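Workshop Tips: Setting Up a Bench for Pick-and-Place Trials
Nimley Workshop Pages – updated 2 May 2020

These notes come out of the marker-and-cup trials we ran at Astcombe. We logged 800 attempts at taking a whiteboard marker out of a pen holder and putting it back. The method is simple enough to repeat on a home bench if you have a small arm and a two-finger gripper.

Clear the table first. In our first batch of 202 attempts we left tools and spare parts lying around, and the success rate was poor. With a bare white top it climbed to 90 percent over the next batch. Wipe the surface down before each session and move anything you don't need to another desk.

Use a mesh cup. A solid one will do, but ours slid more when the marker was pushed back in at an angle. If yours slides too, put a dab of mounting putty under the base.

Start every attempt with the fingers open and well above the cap. Starting low saves a second or two and costs you a lot of knocked-over cups.

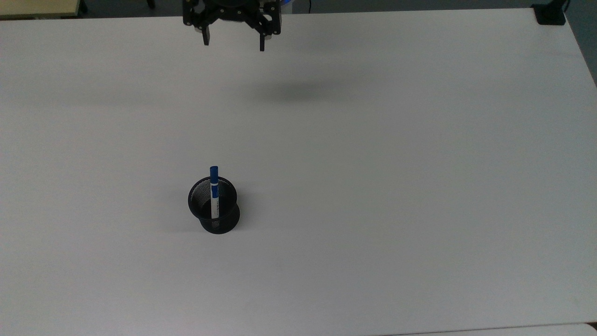 Start position: gripper open, one marker in the cup, rest of the table clear.

Keep to one marker until the numbers settle. We tried 4 at once in July and the fingers kept closing on two caps together. The Wibisono method, which we followed for scoring, counts that as a miss even if the right marker comes out.

Turn the cup a little between attempts and shift it by a hand's width now and then. If it always stands on the same spot, you are only testing that spot.

Check the finger pads at each break. Ink and dust build up on them and the grip gets worse slowly enough that you may blame the software. Rubbing alcohol on a lint-free cloth is fine for ours – check the maker's notes for yours.

Write down every miss as it happens, with the cup position. We used the Plavora log sheet, but a ruled notebook works.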